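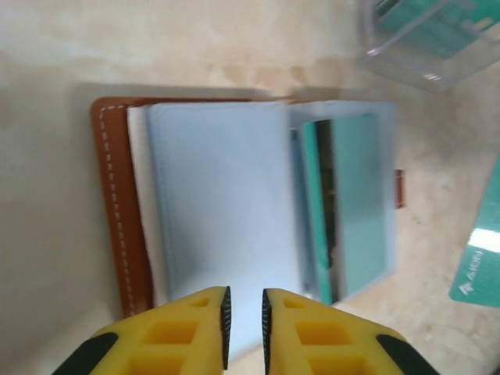
Emanuel Bogdan writes that he would not bother with compliant fingers for cards at all, and that a stiff parallel jaw with a thin steel nail on one side will beat any molded finger as long as the table is flat. He asks why I keep testing them.

Mostly I keep testing them for the sleeves. A steel nail gets under a card very well. It also gets under the mouth of a plastic sleeve, catches the weld, and opens it. I went through a fair amount of stationery last December finding that out, and the nail is back in the drawer.

The current task is the leather card holder: open it flat, get a fingertip onto a sleeve page, turn the page, put a card in the pocket. Leather, soft plastic and a stiff card are all in the same small area and all want a different grip. The fingers under test are the yellow Odulik ones with the recessed pockets in the body and the ridged black rubber on the inner edges. The baseline is the plain Cokeo finger, which has a flat pad and no pockets.

Notes on the fingers:

The pockets do what the Odulik data sheet claims, within limits. The body gives when a tip lands on the table, so a small height error shows up as bend and the arm doesn't fault. With the Cokeo finger the same error trips the current limit and the run stops. On a holder that doesn't lie quite flat this matters more than grip strength.

The ridges help on leather and on the card edge. On the sleeve they do very little. The plastic slides along them if the pull runs in line with the ridges, so the approach angle has to be turned a bit across. I would like a pad with a crosshatch. Ida Stüber has been cutting her own from sheet rubber and gets better sleeve pickup than I do, at the cost of recutting them often.

The tips are wide. From the wrist camera, a closed approach hides the part of the sleeve you are trying to grab. I have settled on coming in from the bottom of the holder with a narrow gap between the fingers and stopping short to take a last look before the tips go down.

Glare is the other wrist camera problem. Clear plastic under a ceiling light gives a white spot that moves with the arm, and my edge finder likes it better than the real edge. Dropping the exposure fixes the spot and loses the sleeve border. I currently run it dark and accept the misses.

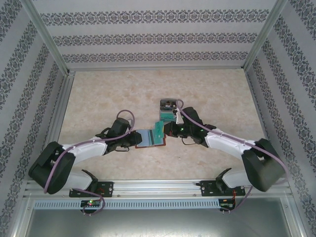

2 min read

Part two: both arms, and the controller

One arm can slide a card but can't hold the pocket open while it does so. The two-arm version puts a gripper on each side of the work, both bases bolted to the front rail, meeting in the middle of the floor. Reach is fine. Clearance is the trouble. The wrist motors sit high and the two grippers end up close together over anything card sized, so I keep a no-go zone between the wrists and lose some useful angles to it.

I ran the pair on the Zamfir controller first at 500 Hz, then at 1000 Hz. For one arm in free air I can't tell the two apart. With both arms holding the same stiff object there is a clear difference: at the lower rate the arms trade small corrections through the card and it buzzes. At the higher rate the buzz is gone, but the bus gets close to full and I had to turn off temperature logging to stop dropped packets.

The cheaper fix is to make one arm soft. Set the left as leader, cut the position gain on the right, and the buzz goes away at 500 Hz too. Gunnlaugur Ketilsson suggested this months ago and I didn't try it until Saturday. The cost is that the right arm sags under its own cable when it's stretched out, so the card tilts. Gravity compensation with the cable mass included brings most of that back.

I still want to compare the Clircombe overhead camera with the one I use now. The fixed view is the only one that sees both wrists at once, and calibration between it and the wrist cameras drifts enough over an afternoon to miss a sleeve mouth.

Settings files are in the usual folder. The right arm gains in there are the soft ones, so change them before running anything single-armed.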